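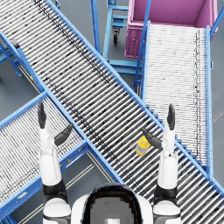 I gave up drinking at home last October and I said I would write something once I had enough to say. I now have 194 days without a drink in the house, so I will put down what changed and what didn't.

I was never a heavy drinker by the standards of anyone I knew. I had two glasses of wine most nights and more when we had people over. When my GP asked me to keep a diary for a month I wrote down everything, including the top-ups, and it came to 49 units in the worst week. I had been telling her 15.

The first fortnight was dull. I slept badly, ate a lot of toast and went to bed early to get the evening over with. After that the sleep improved, and it has stayed better. My blood pressure has come down a bit. My weight has not moved at all, which annoyed me. 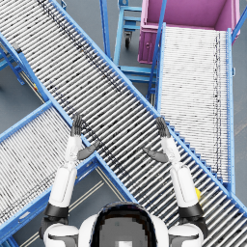 Money was easier to measure. I went back through the bank statements for the year before and found £1357 spent at the wine shop in Ornby, not counting supermarkets. I have put some of the difference towards a decent bike.

The social side is harder. My old colleague Ermanno Pace still pours me a glass without asking, and I still have to hand it back. I drink tonic with a slice of lime, or the alcohol-free beer they keep at the Bratard. It is fine — a little sweet. I do have a drink when we eat out, perhaps once a month, and I have stopped feeling I need to explain that to people.

If you are drinking every day and a good deal more than I was, see a doctor before you stop, as stopping suddenly can be dangerous. Mine was kind about it and the appointment took ten minutes. I am due back for another blood test next month and will post the results when I have them.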